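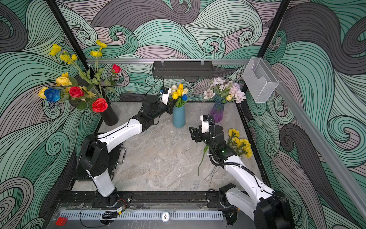

Fake flowers, part 2. Quick page tonight, the tidy version can wait till July when I've got time to do proper captions.

For anyone new: I do arrangements with artificial stems, mostly for windows and counters, places where fresh ones would be dead by lunchtime. Budget for the whole lot was £200 including vases. Went over a bit. Always do.

## Red roses, tall black vase

Back left corner, it's the biggest of them so it gets the corner. Tall black cylinder, very plain, wanted something that didn't argue with the wallpaper.

Roses at different heights on purpose. Small one up high, one in the middle, the big one low down near the rim on the right. If they all sit level you get a birthday cake. Heavy head low, light head high, works nearly every time.

The stems came in the Jestier box, long ones, far too bendy at first. Bit of florist wire taped down the back sorted that. Gravel in the bottom of anything tall and thin, by the way. Learned that on a shop floor with people watching.

## Yellow bunch

Not in a vase yet. Carnation sort of thing, yellow, green leaves, nice long stems. I like them loose like that to be fair, could almost leave them lying across the floor and call it done.

Please don't cut the stems first thing. Everyone does it. Hold the bunch against the vase, have a look, fluff the heads out, look again, THEN get the snips. I ruined a whole Soylu order last spring going straight in with the cutters and ended up with a lot of very short flowers and one soup bowl to put them in.

Yellow with the mint and teal behind it is my favourite bit of the whole set up. Wasn't planned.

## Blue vase

Ceramic, blue, toward the back. Had a few emails asking where the blue one is from, so: Grako, the clearance shelf, they don't do it any more as far as I know. Sorry. Try charity shops, blue ceramic turns up all the time and you can always hide a chip round the back.

A coloured vase does half the work for you. Keep what goes in it simple.

## The walls

Swirly waves. Mint green, teal, grey, pale lavender, thin black lines round all of it. I know it's a lot!! Half of you will hate it.

Was going to go plain cream and then thought no, every gallery page of fake flowers has a cream wall and they all look like a dentist's. Red really jumps out against it. Pale pinks and lilacs I would be more carefull with, they'd get lost in the lavender bits.

Ordered the paper from Brimex, took 3 weeks, one roll came creased. Matching the pattern on a swirl like that is a pig of a job, leave yourself a whole afternoon and buy a spare roll.

## The floor

Marble pattern, grey and beige with soft white veins. Calm, which it needs to be with those walls going on. Shows every dropped leaf though, and artificial stems shed more than you'd think. Little green bits everywhere for days after. A lint roller is better than a brush for it.

## Bits and bobs people ask

Dusting: hairdryer on cold, then a soft paintbrush for the middles. Roses hold the most dust. Don't wash them unless the label says you can, the red can run.

Creased petals: steam from a kettle, keep your fingers well back, shape them while they're warm.

Leaves: bend every single one. Straight out of the packet they're all flat and facing the same way and it's the first thing that gives a fake bunch away.

Storage: upright in a bucket with an old pillowcase over the top. Never squashed in a drawer.

Right, that's it for now. Prices for the roses are on the list page, the black vase isn't for sale so please stop asking. Part 3 will be the window boxes if the foam ever turns up, its been 2 weeks already.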